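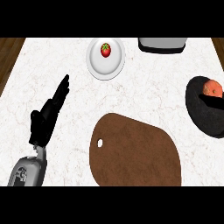

Countertop seller says its sealant lasts 12 years. Where is the proof?

Home | News | Local | Business | Opinion | Contact

30/06/2018
By Leen Qaisi

A kitchen supply firm in Dredwood has started selling a stone sealant that it says will keep marble counters free of stains for 12 years. Riltura put the product, called Nelow, on its shelves this week. The full treatment costs $2,997 for an average kitchen, and the firm says buyers will save money over time.

Maybe they will. The sales sheet handed out at the store gives few reasons to think so.

Nelow has been on trial in 11 homes, according to the sheet. The trial began in January of this year. That makes it less than six months old, and it is hard to see how a test that short can back up a promise that long. Asked about this, Riltura sales manager Shadi Mansour said the 12-year figure came from "lab aging" done by the maker. He did not have the lab report and could not say when the store would get one.

"People who have it love it," Mansour said. He would not put the paper in touch with any of them.

Marble is a soft stone, and acid is what usually does the damage. Lemon juice, wine, vinegar and cut fruit can leave dull marks if they sit too long. Those marks are etching, a change in the stone itself, and common sealants do little to stop it. The Nelow sheet talks a great deal about stains and uses the word "etching" only in the small print, in a list of things the warranty leaves out.

Hiba Daher, who has repaired stone floors and counters in Dredwood for years, read the warranty at our request. She counted 9 exclusions, among them hot pans, any cleaner not sold by Riltura, and "normal kitchen acids."

"I don't know what's left," Daher said. "Water, I guess."

She charges far less for a plain sealing job and tells customers to expect to do it again. She does sell a competing service, so readers can weigh her view with that in mind.

The warranty also ends if the house is sold. Riltura said that term is "standard in the trade" but did not name another firm that uses it.

The store on Nasrallah Street is taking bookings now. A deposit is required, and the order form says it will not be returned.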